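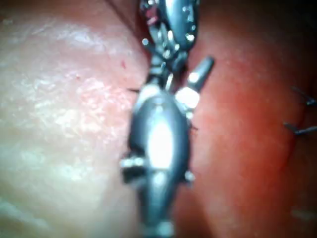 Skatanus 缝合示教采集套件,用完第一批数据后的评测

03/08/2025 发布,分类:硬件 / 数据采集

先给结论,赶时间的看这段就行。能买,软件要忍。腕部相机值回一半票价,固定机位那套支架凑合,缝合垫耗得比想的快。给模仿学习攒双臂缝合的示范数据,目前我用过的里面它最省事。只想练手缝合的别买,浪费。

下面想到哪写到哪,周期赶,没怎么排版。

一、箱子里有什么

套件本体是 Skatanus 的,但里面东西是拼的:腕部小相机两只(Lellden 的模组,贴了 Skatanus 的标),固定机位支架一套带一只相机,同步盒,脚踏一个,Mengal 的缝合垫一包,录制软件叫 Gestetti,要注册才能下。手术臂和器械不含,自己有什么用什么。针线也不含,这个商品页写得很小,我是拆完箱才发现的,等线又等了好几天。

说明书只有英文和一种我看不懂的语言。接线图倒是画得清楚。

二、装

腕部相机的夹具做得好。铝件,两颗螺丝,拧上去不晃。走线槽留得有点窄,线绕一圈之后器械转到底会扯,我后来把线往后挪了一截,用扎带重新固定,问题没了。建议一开始就这么装,省得录到一半停下来。

同步盒上电顺序有讲究,先盒子后相机,反过来会少一路。说明书第几页忘了,反正在很后面。少一路的时候软件不报警,预览窗口就是黑的,你要是没盯着预览就录,一下午白干。我干过。

固定机位支架,关节太软。相机不重,它还是会慢慢往下沉。录一阵就要重新标定一次外参,很烦。后来换了自己的摄影魔术臂,支架扔柜子里了。

三、画面

固定机位清楚,中间那块没话说。缝合垫表面那种细细的交叉纹路都拍得出来,线结、线尾都能分。问题在暗角,四周掉得很厉害,角上基本就是黑的。工作区放正中还行,针一拖到边上,分割模型就开始猜。想补光,补亮了金属又过曝,器械腕部那圈高光直接糊成一片白。最后我的做法是光不动,裁掉外圈再喂给模型,分辨率损失可以接受。

腕部相机就两个字,近。近到什么程度,器械能从上到下占满一条,两边全是组织面。这个视角固定机位给不了,夹缝里金属贴着哪一侧,只有它看得见。缺点是偏软,焦点好像定得比我的工作距离远,边缘发虚。拧过镜头,好一点,没完全好。训练的时候我本来想把这路扔了,结果扔掉之后策略在贴近组织那一步明显变笨,又加回来。所以虚归虚,留着。

帧率 30,够了。标称能开到 60,开过,同步盒会丢帧,丢得还不规律,对齐脚本报错报到怀疑人生。老实用 30。
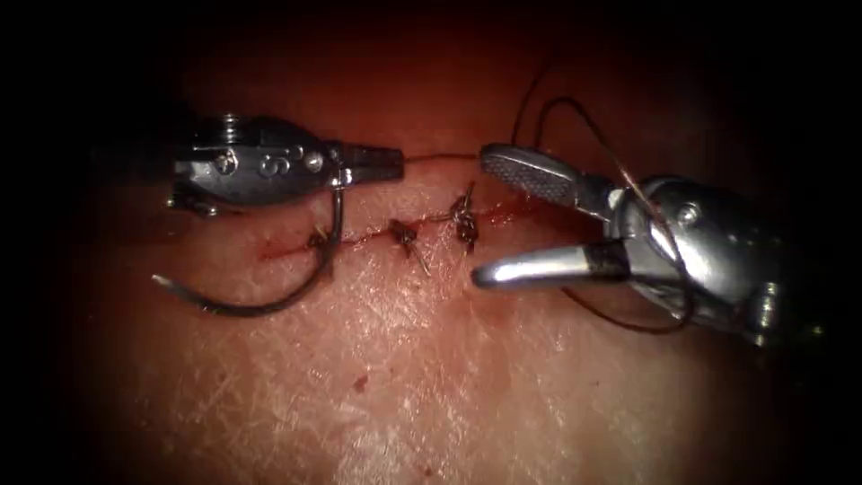
双臂交接是我们最缺的一类片段,也是买它的主要理由。左边持针,右边张着钳口等线,线绷在中间,这一小段动作人做起来很快,数据里要是时间戳歪一点点,模型学到的就是右手提前合嘴夹空气。Skatanus 的同步盒在这上面是过关的,三路画面加运动学,回放逐帧看,我没挑出能看见的错位。以前自己搭的那套,光对齐这一件事就磨了很久。

顺便说线。深色线在浅的地方好认,一飘到上面暗的区域就没了,尤其是绕成大圈往上甩的时候。标注的同学(就是我自己)很痛苦。有条件的话换个颜色跳一点的线,不过换了颜色模型会不会只认颜色,这个我还没测,别来问。

四、Gestetti 软件

槽点集中区。

录制本身稳。脚踏踩一下开始,再踩一下结束,手不用离开主操作手,这个设计给满分。每段自动编号,自动存器械位姿、夹爪开合、脚踏事件。格式开放,转成常用的训练格式写个小脚本就行,文档里有字段表,基本准确,有一个四元数的顺序写反了,注意。

烦的是下面这些。

标签系统只有两层。任务、子任务,没了。我想标“进针”“拔针”“交接”“打结第一圈”“打结第二圈”,再在每个下面标成功、失误、补救,塞不进去。最后补救动作全写在备注里,导出来再用正则捞。丑,能用。

失败片段默认会被归到“废弃”文件夹,而且过一段时间自动清。这个默认值谁定的?做模仿学习的都知道,失误之后怎么救回来,那几秒最值钱。针滑了重新夹,线缠住钳口退出来,这些我专门要。一装好先去设置里把自动清理关掉,再说一遍,先关掉。我没了一批才发现。

预览窗口不能调大。四段以上连续回放会卡。中文路径不认,文件夹老老实实用拼音。

更新了一次,修了卡顿,没修路径。

五、缝合垫

Mengal 这个垫子手感偏硬,针进去有阻力,比我之前用的便宜硅胶像样。夹住边缘提起来不会马上撕开。切口要自己划,划多深直接影响后面数据,太浅缝完看着像没缝,太深边缘外翻,两边对不拢。我们后来做了个限深的小模板,统一了。

一块垫子能用的地方其实不多。中间一条缝完,旁边再划一条,间距太近纹路就带着旧针眼,模型会偷懒,直接往旧针眼里走。这个是看注意力图看出来的,当时还挺得意,以为学会了选点,其实就是认坑。现在规定一块垫子只缝中间一带,缝完就换。贵是贵点,干净。

补充装单卖,一包 600 元,不含运费。嗯。

换垫子的时候底板卡扣很紧,指甲党小心。

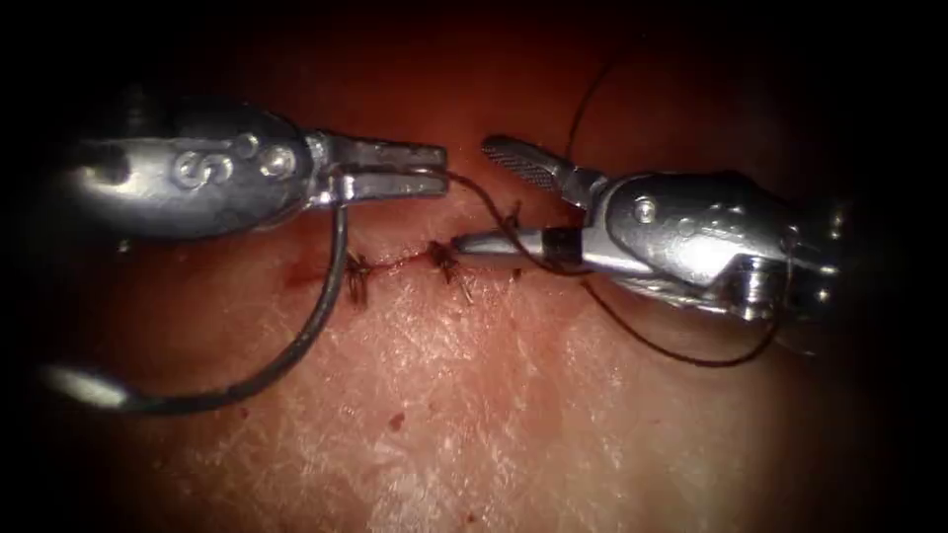

全文约需 9 分钟读完

六、到底录了多少,训出来什么样

到写这篇为止入库 1,236 段。段是按单个子任务切的,所以一条完整的缝线会拆成好多段,别拿这个数直接跟别人的完整示范比。

录的节奏供参考:单次录满 60 分钟就停,人换下来歇。之前试过一直录,后半段的动作肉眼可见变糙,拉线的力忽大忽小,打结前喜欢多绕一下。这种片段混进去训练集,策略也跟着多绕一下,学得比好的还快,气人。

间断缝合,一针一结,剪线留尾。为什么挑这个,因为每一针都是一个干净的循环,起点终点好切,前面缝过的针又正好变成后面的背景,模型得学会看着已有的线结去找下一个位置。同一条切口上缝过一针、两针、三针,画面都不一样,分布自然就开了,不用刻意去做增强。唯一要当心的是别每次都从同一头开始。我们前半批全是从一个方向缝的,策略换个方向就傻。后半批才补回来。

结果嘛,先说好的。进针和拔针两个子任务,用这批数据训出来的策略比旧数据稳,针的朝向对得准,抖的少。交接能做,速度慢,偶尔右手钳口张着等半天不合。打结还是不行,第一圈能绕上,第二圈经常滑脱。这个不赖套件,数据量不够,长线圈的状态也难估,线垂下去一大段挡在垫子前面的时候,固定机位看着是一回事,腕部看着是另一回事。

成功率的表我不贴了,评测条件一直在改,贴出来误导人。等十月那版固定下来在说。

七、几个零碎

脚踏线太短。要配延长线,接口是普通的,随便买。

腕部相机镜面容易起脏点,录之前擦一下,录到一半再擦一下。附送的布掉毛,换自己的。

Lellden 模组发热,不烫手,但是长时间开着画面偏色会变一点点,白平衡务必锁死。默认是自动。又是默认值。

金属反光没有根治办法。试过哑光喷剂,掉屑,立刻放弃。偏振片在固定机位有效果,腕部装不下。

校准板送的是纸贴的,边角已经翘了,自己找人做了块陶瓷的。

售后回邮件挺快,内容一般。四元数那个错我反馈了,回我说“已转达”,文档还是老样子。

八、谁该买

有双臂平台,没有同步采集方案,人手少,想尽快把第一批示范攒出来的组,买。省下来的主要是对齐和切段的时间,这部分我觉得值。

已经自己搭好多路同步的,单买腕部夹具就行,Skatanus 有散件卖,页面藏得深,搜夹具两个字能搜到。

只有单臂的,交接那一大块用不上,性价比直接掉一档。

预算紧的,把缝合垫的钱先算进去。本体是一次性的,垫子是一直在花的,第一个月我就没算对。

打分的话:
腕部相机和夹具,4.5 / 5
同步盒,4 / 5,上电顺序扣分
固定支架,2 / 5
Gestetti,3 / 5,脚踏救了它
缝合垫,4 / 5,价格另说
总分 3.5 / 5

转换脚本和限深模板的图纸整理完会放在评论区置顶,别催,手上还有一批没标完。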